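Badix Storage
Home / Shelving / Freestanding / Flestavlow

Flestavlow Utility Shelf, Four Tier
Steel frame, birch shelves, bolts you can find with your fingers
$416
In stock. Ships in two boxes, and they do not always arrive on the same day.

Color: Oat / Slate / Barn Green (back in April)
Add to cart
Save for later

Overview

The Flestavlow is a shelf. It stands against a wall and holds things up off the floor. We have been making it in more or less the same form for nine years, and during that time the main change has been to the feet, which used to be terrible.

It was designed by Stamatia Koutsoukos for her own basement, where the previous shelf had folded sideways in the night under a load of canned tomatoes and one accordion. She wanted a unit that would not lean, could be put up by one irritable person, and looked decent enough to move upstairs if the basement ever flooded. The basement has since flooded. The shelf is now in her dining room, holding the same tomatoes. The accordion did not make it.

We get asked why it costs more than the wire kind. The wire kind is fine. If you are storing paint cans and rolls of paper towels, buy the wire kind and spend the difference on something nice. The Flestavlow is for people who are tired of small bottles tipping into the gaps.

What you get

The unit is 56 inches wide and 72 inches tall, with shelves 18 inches deep. The uprights are square steel tube with a powder coat that resists scuffs from vacuum cleaners and the smaller kind of bicycle. The shelves are solid birch panels with an oil finish on both faces, so you can flip one over when the top gets stained. You will stain it. Everyone puts a coffee down on it during assembly.

Shelf heights adjust in two-inch steps. The bottom shelf and the top shelf are fixed, as they are what keeps the whole thing square. Please don't write to us about moving the bottom shelf. We know you have a tall dehumidifier. We have a page for that (see Flestavlow Open Base, under Related).

Two diagonal braces run across the back. Earlier versions had one. Going from one to two added four pounds to the shipping weight and cut the wobble complaints to almost nothing, which tells you how we felt about not having done it sooner.

Specifications

Overall size: 56 in wide x 18 in deep x 72 in tall
Shelf thickness: 3/4 in
Total load, evenly spread: 630 lb
Load on the top shelf: 90 lb, and only if the wall anchor is in
Frame: powder-coated steel
Shelves: oiled birch
Feet: threaded, with rubber pads, 1 1/4 in of adjustment
Assembly: one person, one hex key (in the box), one level (not in the box)
Warranty: ten years on the frame, two on the shelves

On loads: evenly spread means evenly spread. A bag of cement in the middle of a shelf is a different matter from the same weight in books laid end to end. If you need to store cement, put it at the bottom and toward an upright. Then ask yourself when you are going to use the cement.

Assembly

Clear more floor than you think you need. The unit is built lying on its back and then stood up, so you want a patch of floor at least eight feet long with a ceiling over it that isn't sloped. Chin-lung Lui, who writes our instruction sheets, would like it known that step six comes before step seven. The braces go on while the bolts are still loose. If you tighten everything first, the second brace will be a quarter inch short, and you will call us and say it was drilled wrong.

Allow ninety minutes. People who say forty have done it before or are lying to their spouses.

Once the unit is upright, level it side to side, then front to back, then side to side again. Put in the wall anchor. The anchor is two screws and a small steel bracket, and it goes into a stud. It does not go into plaster near a stud. Children climb shelves, and so do cats, and in one memorable email from Ohio, so did a goat.

What to put on it

This is your business, but after years of customer letters we have opinions.

Heavy things go low. Things you use every week go between your knees and your eyes. The top shelf is for the holiday boxes and the fondue set, and for whatever your brother-in-law asked you to look after in 2011. Leave a little empty room on at least one shelf, or the first new thing to enter the house will end up on the floor in front of the unit, and then you have a shelf you can't reach.

Loose small items are the real trouble. A birch shelf will hold a flashlight, a roll of tape and a sponge perfectly well, but they migrate. Put the small stuff in open bins. We like open ones for anything you reach for often. Lids are for wool and for things that come to the attention of mice. Any bin up to 17 inches deep will sit fully on the shelf with a bit of lip to spare. Measure at the rim, where bins are widest, and not at the base, where manufacturers prefer to measure them.

Geetha Nair in our returns department keeps her own Flestavlow in a hallway and sorts by room: one bin for the kitchen, one for the bathroom, one for things that belong to no room and never will. She says the third bin fills first. Go through it twice a year. Take everything out, put back what you can name a use for, and let the rest go to a better home or the curb.
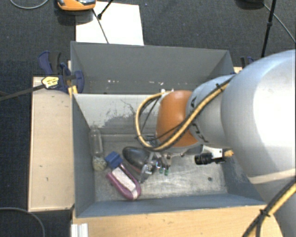 Household odds and ends in an open gray bin. Bins are not included.

Labels help, up to a point. Label the front of the shelf edge instead of the bin and you can swap bins without peeling anything. The oil finish doesn't love strong adhesive, so use paper tape or the clip-on holders (sold in sixes, under Accessories).

Care

Wipe with a damp cloth. Dry it. Once a year, or when you remember, rub a little food-safe oil into the shelves. The frame needs nothing. If you scratch the powder coat down to metal in a damp room, dab on some touch-up paint before it rusts. We send a small bottle free if you ask politely, and for a modest fee if you don't.

Customer comments

"Bought for the garage. My husband said it was too nice for the garage. It is now in his office and I have bought another for the garage." — Aliki Kouris

"Sturdy. Instructions clear except step six, which I ignored, and should not have." — Orestis Fragkou

"Box two came four days after box one. Box two has the bolts in it. You see the problem." — M., Duluth

We did see the problem. As of January 2, 2019, the bolts ship in box one. Box two now contains only shelves, so if it arrives first you will have four handsome boards and nothing to do with them, but at least you can lean them against something.

Shipping and returns

Free shipping on the mainland. Delivery is to the door, and the door is where the driver's interest ends. Box one weighs 61 pounds and box two weighs 58, so have a second person around or a hand truck.

Returns are accepted within 60 days, assembled or not. We would prefer not. If you do send it back assembled, please call first so that we can talk you out of it. Shelves with coffee rings are accepted at our discretion, and our discretion is fairly generous on this point. We have sold 3,267 of these and kept a rather small pile of the ones that came back, most of them bought for walls that turned out to be 55 inches long.

Please measure your wall. Measure it at the baseboard as well, and then check for the outlet cover, the radiator pipe and the door that opens the other way.

Related

Flestavlow Open Base — no bottom shelf, extra cross bar, room for your dehumidifier
Flestavlow Narrow — the same thing for people with 55-inch walls
Ismail Corner Shelf — three tiers, fits the spot where the broom currently falls over
Dredance Wall Rail — five hooks, holds coats, will not hold you
Label holders, set of six
Spare rubber feet, set of four (the new ones)

Sign up for our newsletter. It comes out when we have something to say, so most months you'll be left in peace.

Contact / Store hours / Warranty registration / Replacement parts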